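We use cookies to remember your settings. By staying on this page you agree to our cookie policy. OK

Watching the sky for things that go missing

Stavros Triantafyllou had been up until nearly 4 a.m. when we got him on the phone, and he wanted to talk fast so he could go back to bed. Fair enough. He times occultations. Amateur, unpaid, 17 years at it from a hill outside Murnden.

An occultation, if you haven't run into the word: something dark and close passes in front of something bright and far. Usually an asteroid and a star. The star blinks out for a few seconds, then it's back. You write down exactly when.

"People hear asteroid and they think I'm looking at an asteroid," he said. "I never see the thing. It's way too faint for my scope. I see a star, then no star, then a star again. That's the whole show."

And from that you get a size?

"From that you get one line across it. One chord. If I'm the only one out, we know how long the shadow took to cross me, and we know how fast it was going, so you get a width right there, at that one slice. Get five people spread out across the path and now you've got five slices, and you can start drawing a shape."

He has been part of bigger groups. The best was a night in June, a run he still brings up. Eighteen stations strung out between Murnden and the coast at Wadach, all pointed at the same dim star. Clouds took out the southern end. The rest got it.

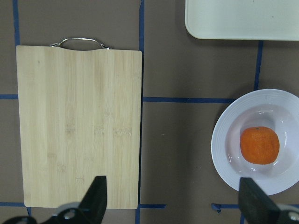

"The gap at the south hurt," he said. "You get this lovely outline and then a side of it is just open. You don't know if it's round down there or if there's a chunk gone. I still think there's a chunk gone. Can't prove it."

We asked what the night is like, start to finish. He laughed. Mostly driving, apparently. The shadow path is only as wide as the asteroid, give or take, and predictions shift in the last few days as better positions come in. So the spot you picked on Monday's map may be useless. He keeps a list of farm gates and church parking lots.

"You get there two hours early. You find the star. That's the hard part, finding it, because it's some nothing star in a field of other nothing stars. Star-hop, star-hop, check the chart, check it again. I've recorded the wrong star. Twice. Beautiful recordings. Nothing happened in them."

Then the waiting. He doesn't track by motor on the small scope, he aims it ahead and lets the sky drift into place. Video running, time signal stamped on every frame. The event itself might last four seconds.

And if the star doesn't blink?

"Then you were outside the path and you report that. A miss is data. If I'm a mile off the edge and I say no, I saw it the whole time, solid, then the edge has to be on the other side of me. New people hate that. They drive all night for a miss and they don't send it in. Send it in!"

By his own log he has tried 79 events that got as far as a running recording. He wouldn't give us the number of hits. "Low," was all he said. Weather, dew, dead batterys, a sprinkler system once.

What you need to start

Less than we figured. Stavros started with a borrowed six-inch reflector and a voice recorder, calling out "gone" and "back" over a radio time signal. You lose accuracy that way since your mouth is slower than your eye, and everybody's delay is a bit different. Still usable for a long event on a bright star, he says.

These days he'd tell a beginner to get a sensitive video camera and some way to put GPS time on the frames. Skip the fancy mount.

"Practice on the moon. The moon runs over stars all the time, you don't have to drive anywhere, and it's dead sudden. The dark edge comes up and the star is just gone. No fade. First time I saw that I yelled."

Why so sudden, we asked. No air on the moon, so nothing to dim the light on the way. Same trick works the other way round: if a star fades slowly behind a planet or a far-off moon, there's gas there doing it. That's also how rings get found. The star winks before the main event, then winks again after, same spacing both sides.

"I'd love rings," he said. "I check every recording for them, a few minutes each side. I've gotten two little dips in all these years and both were a passing bird or the wind shaking the tube. Probaby."
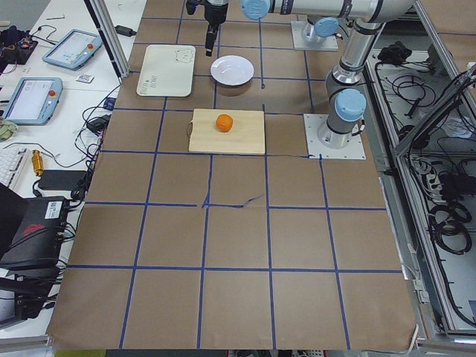 The one that got away

Every observer has one. His was a magnitude-drop so deep and so long, predicted, that he talked his sister-in-law into driving a second station up past Popescu so they'd have two chords for sure. Clear sky. No wind. Both scopes on target.

"She got it. Perfect. I'm sitting there eleven miles away, staring at the screen, and I'd left the card out of the recorder. I saw it with my own eyes! Star went out, I counted, came back. Nothing saved."

Did he report it?

"As a visual, with a big error bar and an apology. They used it, too. It made the plot. My line is the fat blurry one."

He's got a checklist now. Card is item one.

The next good one for him is an asteroid whose number he rattled off and we failed to write down. Path clips the north side of Murnden, star bright enough for binoculars, which almost never happens. He's hoping for people in back yards with phones on tripods, anyone.

"You can't do this alone, is the thing. One guy is a line. I want a crowd."

Could a phone really do it, though? On a star that bright, yes, he thinks, if you steady it and shoot video with a known clock audible in the background. He'll take what he can get and sort it out after.

He yawned at that point and we let him go.

Tikolley Sky Notes | PO Box 1438, Murnden | Contact us | All rights reserved | Back to top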